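Hosting a Memorial Gathering at Home: Kitchen and Household Tips

By Rania Bouazza
Posted Tuesday, January 3, 2023

Most of the questions I get through this page are about stains and freezers. In November several readers in Unddale wrote to ask how to get a house ready for people coming back after a funeral. I have done it for my own family and helped with it at the Badawi house on Coron Street, where some 44 people came through a three-bedroom ranch in one afternoon. These are the things that worked, in the order I would do them.

Before anyone cooks

Pick the hours and put them at the end of the obituary or the service notice. "The family will receive friends at the house from 2 to 5" is enough. If you leave off the closing hour, people will still be coming up the walk at suppertime. If the house address should stay out of the newspaper, leave it off the notice and have the family give it by phone, or print it on a slip and tuck it inside the service program.

Have one person keep the list of who is bringing food. That person should not be the widow, the widower or the oldest child. A sheet of paper on the refrigerator door works as well as anything online. Write down the name, the dish and whether the container needs to go back. This same sheet becomes your thank-you list later.

Empty the refrigerator the night before. Old leftovers go out, condiments go in a cooler in the garage with one ice pack, and the two big shelves are left clear. Casseroles take up more room than you expect and they all show up in the same hour.

Food that holds

Choose food that can sit for a while and be eaten with one hand. Ham on small rolls, cut fruit, cheese, pickles, brownies and bar cookies are all fine. Soup is a bad idea with a full living room. So is anything that needs a knife.

Hot dishes should stay hot. Use slow cookers on the warm setting, and heat the food all the way through on the stove or in the oven before it goes into the cooker. Do not plug more than two slow cookers and a coffee urn into the same kitchen circuit. At the Badawi house we lost the coffee that way and had to run a cord from the laundry room. If you use an extension cord, tape it flat to the baseboard and keep it out of the doorway.

Cold dishes should come out in small bowls, with the rest kept in the refrigerator. Anything with mayonnaise or cream that has been out for two hours goes in the trash. I know people hate to throw away food that a neighbor made. Throw it away and wash the bowl.

For coffee, fill the urn with cold water and start it before you leave for the service if someone is staying at the house. If no one is staying, set it up dry, with the grounds measured in the basket, and fill it when you get back. An urn takes longer than a drip pot, so plan on most of an hour. Put out a pitcher of water too. It always goes first.

The memory table

A card table is big enough. Cover it with a plain cloth, since patterns compete with photographs. Set it away from the food and out of the path to the bathroom, with a chair beside it for anyone who wants to sit down and write.

Put out index cards and ask people to write down something they remember. Blank cards get more answers than a guest book does, and you can sort them later. Supply pens and also some color markers for the children. Dark colors are easier to read afterward and hold up better if you plan to scan the cards.
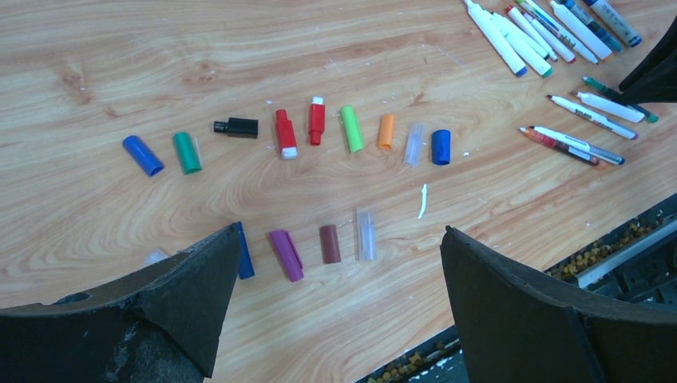

A shoebox with a slot cut in the lid is a good place for finished cards. Some people will write things they do not want the whole room reading. Print a short line on the lid, such as "Cards for the family," so no one takes it for a donation box. If there is a real donation request, keep it on the other side of the room with its own envelopes.

Photographs should be copies. I can't say this strongly enough. Take the originals to the copy counter the week of the service, or scan them at home, and put the originals back in a drawer before the first guest arrives. Coffee gets spilled and relatives slip things into their purses meaning to return them. Write the names and the year on the back of each copy while there are still people around who know.

To mount the copies, use photo corners or small loops of low-tack painter's tape on a foam board. Do not use pins, which leave holes, or clear office tape, which lifts the surface off when you pull it. A standard board holds about as many pictures as you can lay out in even rows with a finger's width between them. Lay them all out first and attach them last.

Labeling dishes

Every dish that comes in the door should get a label before it goes on the counter. Use painter's tape on the bottom, or on the side if the bottom gets hot. First initial and last name is enough, and add a phone number if the person is from out of town. One helper should do all of it so the writing matches.
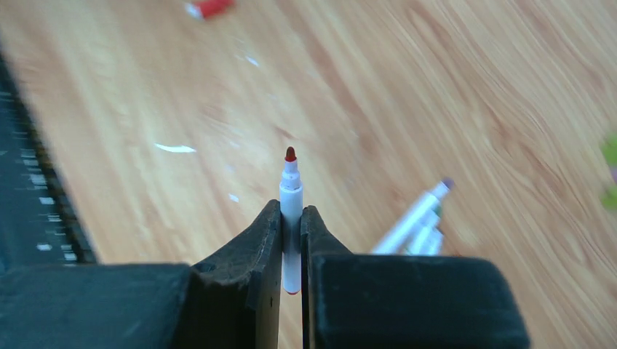
Food labels need a color of their own. If the family is also boxing up clothes or papers that week, there will be black writing on half the things in the house, and a casserole lid with black writing on blue tape will not stand out from a shoebox. I use a red felt-tip for anything going back to its owner and black for everything that stays. The kind with a plain white barrel and the color only at the ends is easy to pick out on a crowded counter. Test it on your own tape first, as some felt-tip inks smear on the slick kinds, and let the writing dry before you stick the tape on cold glass.

Foil pans don't need a label unless there is an allergy to mention. Do put a folded card in front of anything with nuts, shellfish or pork. Write the word large and leave off the recipe.

Coats, shoes and the bathroom

Coats go on a bed in a room with the door open and the lamp on. In wet weather, put an old bath mat outside the front door and another inside it. A boot tray can be a cookie sheet you no longer bake on.

Take the prescription bottles out of the bathroom cabinet and put them in a bag in a locked car trunk or a closet that locks. This matters most if the person had been ill at home. Later, take what is left to a pharmacy that accepts returns. Do not flush anything unless the label says to.

Leave out a full box of tissues, two hand towels and a spare roll where people can see it. Lower the seat, empty the wastebasket and stop there. No one is inspecting the grout.

A room with the door shut

Keep one bedroom closed for the immediate family. Put in a pitcher of water, two glasses, a phone charger and a plate of food under foil. The people closest to the loss often do not eat unless a plate is already made, and they may need 14 minutes with their shoes off before they can face the living room again. Tape a small sign to the door that says "Family only." Guests will respect it.

Pets do better somewhere else for the afternoon. My mother's cat, Asis, spent the day of my father's reception behind the dryer, and it took until after dark to get him out with a can of tuna.

Flowers

Arrangements delivered from the church usually come in soaked foam and leak. Set each one on a dinner plate before it touches furniture. Pull the cards as they arrive and write a word or two on the back, such as "white lilies, tall" or "basket, yellow." You will want that for the thank-you notes and you won't remember.

If there are cats in the house, lilies stay outside or go home with someone. They are poisonous to cats, including the pollen and the water in the vase.

To dry a few blooms for keeping, take them out while they still look good. Strip the lower leaves, tie the stems in small bunches with a rubber band, which tightens as the stems shrink, and hang them upside down in a dark closet. Roses take two to three weeks.

Afterward

Ask two people ahead of time to stay and clean up. They should run the dishwasher, bag the trash, wipe the counters and divide what is left into meal-size containers. Put the date on each one. Most casseroles freeze well for two or three months. Egg salad, cut melon and anything with lettuce do not freeze at all.

Wash and stack the borrowed dishes by the front door, tape side showing. Some will be picked up the next day. For the others, one helper can make a single trip around town the following Saturday.

Candle wax on a tablecloth comes off best after an hour in the freezer. Crack off what you can, put brown paper on both sides of the spot and press with a warm iron, moving the paper as it soaks up wax. For coffee, rinse from the back with cold water, work in a little dish soap, and wash as usual. Check the cloth before it goes in the dryer.

The thank-you notes can wait. Nine a week is a pace most people can manage, and three lines is long enough for any of them. Keep the food sheet, the flower cards and the stamps together in one large envelope so that whoever sits down to write has everything in reach.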